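The equipment buyer at Sandedside has been planning for a second two-armed station since May, and she will happily tell you that the arms were the easy line to price. "It's the small stuff that wanders off with your money," she says, pouring more coffee. Her accessories sheet came to $1,926, and she had set aside far less.
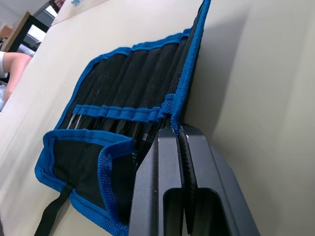 What should a first-time buyer budget for beyond the arms?

Spare fingers, cables and a box of ordinary hand tools, and she would put $400 toward the fingers alone.

She got quotes from Stister and from Pemness, and liked them both (she likes most people, I think), but the delivery times were another story. Pemness wanted 8 weeks.

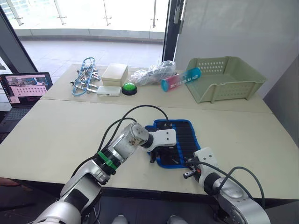

"So I ordered the tables first, and that kept everybody busy," she goes on. Training days came next, and Zieliński, the integrator, threw in one for free. She still keeps $300 back for whatever breaks on a Sunday.
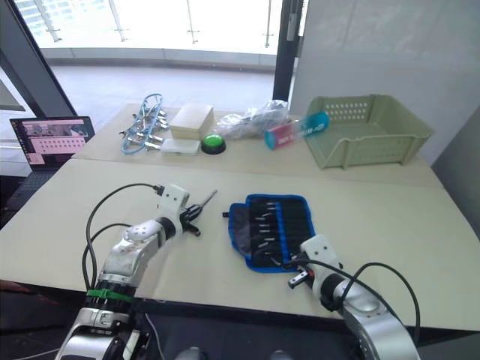
Screwdriver work at the Sandedside tables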